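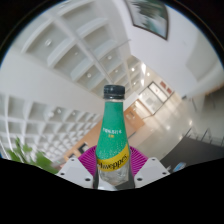
Most buyers who come to robotics for the first time start with the arm. They collect brochures, compare payloads and reach, and build a budget around the biggest number on the page. Clotilde Lebrun spent her first two months at Cernville doing the same thing, and she now tells other planners to begin at the other end of the job.

Lebrun runs equipment planning for Cernville, a company that operates lounges and meeting floors in office buildings. In June she was asked to price a system that could clear drinks from tables, restock coolers and bring used mugs back to a counter. The arms were easy to quote. The training data was the hard part, and it was missing from every proposal she received.

"The quotes all had a line for installation and a line for support," she says. "I had to ask what the robot was going to know on its first day. Two of the suppliers hadn't put a price on that."

Her plan now has three parts, bought in order. The first is hand-held grippers, which a person carries through the task while a camera on the tool records it. The second is the work of sorting and checking those recordings. The arms come last, and only if the first two parts show that the job can be learned at a reasonable cost.

Cernville ordered its hand-held tools from Dandier and used them on one floor for a trial period. Operators worked in short shifts, picking up bottles and mugs, moving them and setting them down. The target was 500 usable recordings for each type of object. A recording was thrown out if the object slipped, if a hand blocked the view or if the tool lost track of its own position.

Lebrun's advice on this stage is to pay for people before paying for extra tools. A gripper that sits in a drawer produces nothing, and her team found that one trained operator with a spare tool got through more work than two new operators sharing a schedule. She budgets 30 minutes of paid setup and checking for each shift, which covers charging, calibration and clearing the memory cards. Her first draft had no allowance for it, and the schedule fell behind in the first week.
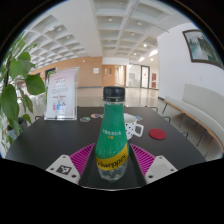

Choosing the objects takes longer than people expect. A soft drink bottle is a sensible first item for a lounge because customers leave them everywhere, but it's harder to handle than a plain box. Clear sections let the background show through, and a full bottle doesn't behave like an empty one. A mug adds a handle that can point in any direction. Lebrun asks each site for a list of what is left on its tables at closing time, and she buys recordings only for the items on that list.

The site matters as well. A room with a glossy floor, glass doors and bright ceiling lights gives a camera plenty of reflections to deal with. Her view is that recordings should be made where the machine will work, with the plants, chairs and signs left in place. Renting a bare studio was cheaper per hour, but she would have had to repeat much of the collection on the actual floor.

Wear parts need their own line in the budget. Finger pads are replaced often, and prices vary a good deal between suppliers. Bailly, the second firm on her list, quoted a lower price for the tool and a higher one for pads. Over a full year of use the two offers came out close together. She chose on delivery time, and Dandier could ship replacement fingers in 8 days.

She also asks for a written answer on who owns the recordings. One contract she was offered let the supplier reuse everything collected on Cernville's floors. She had the clause removed before signing. Buyers who are willing to share should ask for a discount in return, she says, and get it on the first invoice.

The next decision is where to put the arms, if they're bought at all. Cernville has a candidate site at Pristutport, with 133 seats and a counter that would need to be lowered for a fixed arm. The building work alone would cost more than the hand-held tools did. A mobile base would avoid that, but it needs a parking and charging spot, and the landlord charges for floor space.

Lebrun has asked for both options to be priced with the same data costs included, so that they can be compared line by line. Any supplier that leaves those costs out will get its proposal back with a request to fill them in. The Pristutport figures go to Cernville's management once the last pad prices are in.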